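About us

Kusmont is a small knitwear and jersey workshop. Tops mostly, some cardigans, a few scarves when there's yarn left over. Started by Victor Khaemba in a rented room above a bakery with one second-hand machine and a lot of cones bought off a mill that was closing.

We're bigger now – nine of us, a proper cutting table, a stockroom with a door that shuts. Still small though. Last year we made 630 garments start to finish and almost 400 of those were repeat customers, so thank you, you know who you are.

What we do. Plain clothes in decent colours. Long sleeves that are long enough. No logos on the outside. Sizes run from XS to 4XL and we cut every size from its own pattern, we dont just scale the medium up and hope.
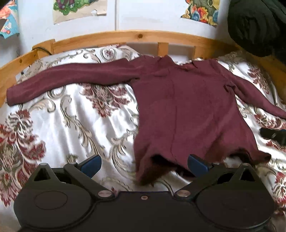 Repairs too. Anything we've sold, any year, send it back and we'll mend it for the price of the postage. Holes, cuffs, dropped hems, all fine. Moths – please freeze it first, a fortnight in a bag, then post. Turnaround is three weeks, longer after September when everyone gets their winter stuff out and finds the damage.

Yarn and cloth come from two suppliers, Suvarna for the cotton and Skistance for the wool. Been with both since the begining. If a colour runs out it may not come back, dye lots vary, so if you want a match order together.

Shop: open afternoons, ring the bell, it's stiff. Trying on is fine, bring a friend. Sewing classes are upstairs, six to a class, see the Classes page for dates and what to bring.

Wholesale enquiries to Victor. Minimum order 57 pieces, mixed sizes ok.

Page updated 2019-12-23. Closed till the new year, repairs posted now will wait in the que.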